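4.2 Mixed trays and the claim of "natural" grouping

Earlier work on household sorting, including Sandu's own pilot at Clonard, holds that people put small desk items away by kind: pens with pens, chargers with chargers. We are not convinced. The claim rests largely on interviews, and people asked how they tidy tend to describe how they would like to tidy. When we looked at what was in the containers, the picture was a good deal messier.

Across the Fitach and Eravside households we logged 2,030 small items in 278 open containers. By our coding, only 84 of these containers held a single kind of thing. The rest were mixed, and the mixture was seldom wild. A container would hold mostly writing tools and then one object that belonged with them in no obvious way. Lopes treats such objects as errors, to be removed before analysis. We see no good ground for this. If the odd object turns up in most containers, a theory that has to throw it out first is not explaining very much.

There is also the matter of what stays outside. The grouping account predicts that once a tray for pens exists, loose pens will end up in it. Figure 3 should give its supporters some pause. The shallow cardboard tray holds pens and a white marker, as expected, but it also holds a power adapter. Further markers lie on the cloth to its right, among things of quite other kinds: a lighter, a small bottle with an orange cap, a roll of black tape. A coder working from the grouping account would have to call the adapter misplaced and the outside markers unfinished business. Both labels assume the answer.
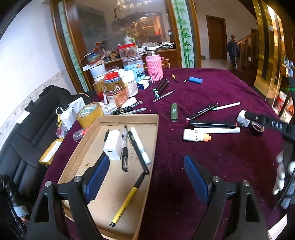
Figure 3. Desk items in and beside an open cardboard tray on a purple cloth.

A simpler reading is that size and shape do much of the work. Long thin things go where long thin things will lie flat, and a block-shaped object takes whatever corner is left. We tested this weakly, by asking 30 participants to refill a tray of their own after it had been emptied in front of them. Up to half of the items went back beside a different neighbour. Had kind been the guiding rule, we would expect far less shuffling.

We do not want to swap one tidy story for another. Size was coded by eye, by a single coder, and the refilling task was short and rather artificial. Margareta Sandu has suggested to us that people under observation may simply hurry, and our data cannot rule that out. The December visits, which were unannounced, are taken up in section 4.3.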